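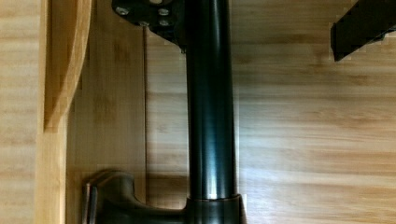
wrist cam, black post against the bamboo

Thread: wrist cam framing for the post task – keep or redo?

vuko_lab
Collecting demos for the Dostero arm, task is reach in and close on the post. Above is a typical view from the wrist cam. Have 1410 episodes so far, was aiming for 2000. Policy does fine in sim-ish replay, then on real runs it stops short of the post or slides down to the collar. Same operator for nearly all of them (me). Do I keep going or fix the data first?

chaimongkol_b
Fix first. Glossy black post with a bright streak down it – the net probably learned the streak. Move your lamp and the streak moves, and there goes your grasp point. How many light setups in there?

vuko_lab
One. Lamp on the right the whole time. Ok yeah.

tinsnips
Disagree, lighting is the easy suspect. Post runs straight up and down and looks near enough the same at any height. What tells the arm how high it is? Plate with the screws at the top, collar at the bottom. Lose both and it's guessing. Check how many episodes have neither in view when you close.

chaimongkol_b
It's both then. But a lamp takes two minutes to move and relabeling 1410 episodes doesnt.

tinsnips
Didn't say relabel. Pull 20, scrub to the close, look.

Ramil Barredo
We had the sliding down thing at Cluststead, different part, same type of view. Was the operator. I always came in from a bit high and corrected down, every single episode, so the policy learned "down" as a habit. Got a second person on the leader arm for 40 episodes and it mostly went away. Didnt touch the lights.

vuko_lab
ugh. I do come in high

tinsnips
There you go

chaimongkol_b
Still say vary the light. Also that thin dark line left of the post – is it a seam or a cord? If it's a cord and it shifts between sessions thats another thing for it to latch on to.

vuko_lab
Will check when I'm back at the bench. Never paid it any attention tbh

Ramil Barredo
Also log the start pose if you arent. Ours all began from the same home position until October, and then we wondered why it got lost anywhere else.

vuko_lab
Start pose is logged, barely varied tho. Plan: stop at 1410, scrub 20 like tinsnips said, then 40 new ones with my labmate driving – lamp moved every few episodes, random start height. Retrain on old + new.

tinsnips
Change one thing at a time or you wont know which one did it

chaimongkol_b
He wants a working arm, not a paper

tinsnips
Fine, but tag the new episodes so you can split them later. Lamp position, driver, start height.

vuko_lab
Tagging, ok. Will post the numbers in here once the retrain is done.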